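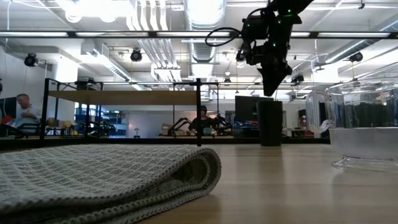
Cloth, cup and pitcher on the long table at Cerkero.

Hi, and welcome to Cerkero! If you've found this page you've probably bought one of our tea towels, or you're thinking about it, or you got one for your birthday and wondered who on earth puts that much thought into a hem. That would be me.

I started the business out of my spare room in Clullbridge with 2 second-hand overlockers and a bolt of waffle cotton I'd bought by mistake (I wanted linen, ticked the wrong box, and couldn't face sending it back). I made a dish towel for myself, then a few for the neighbours, and by November I had a stall at the Clullbridge market and no room left to sleep in. My poor ironing board lived in the bathtub that winter.

These days we make 5 styles, all of them for the kitchen and the table. The favourite is still the Eritz, a big, thirsty towel with a deep honeycomb texture that catches water off glassware and doesn't leave fluff behind. I use mine folded in three beside the sink as a drying mat, and it goes through the wash with everything else. The Delorme is its fancier cousin, lighter in weight and made for the table. Fold it into a thick pad and park your water pitcher on it, or wrap it round the bread. Both come in greys and oatmeals, plus whatever colour I've fallen for that season.

We get asked about the edges a lot. I like a tight overlock, close enough that the stitches sit together like a little rope, and it takes ages.

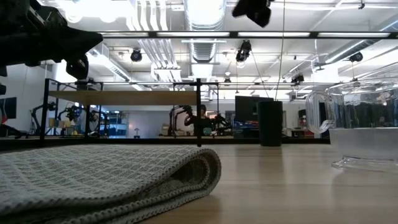 The slow bit is the corners, where waffle cloth wants to stretch and wander off on you, so every towel gets its corners done by hand before it goes anywhere near the press. We sew in batches of about 200, and I still check the last few myself with a cup of tea on the go. If a hem ripples, it goes in the seconds basket and gets sold off cheap at the shop door. They dry dishes just as well, so come early!

A few things people like to know. We wash all our cloth before we cut it, which means your towel has already done most of its shrinking by the time you get it. Warm water is fine, a hot dryer less so. Please skip the fabric softener, it coats the cotton and your towel will just push the water around the plate. And if you snag a loop, don't pull it! Snip it close with small scissors and it'll settle down in the wash.

The shop is at 1729 Delorme Road, upstairs from the bike place, with the door on the laneway side. We're open from ten in the morning till four, and there's usually a kettle on. You're welcome to bring in your own pitcher or teapot if you're trying to match a colour, plenty of people do. We'll also mend any Cerkero towel with a frayed edge, however old it is. Just wash it first, please.

Wholesale orders and custom sizes go through the contact form. I answer those in the evening, once the machines are off.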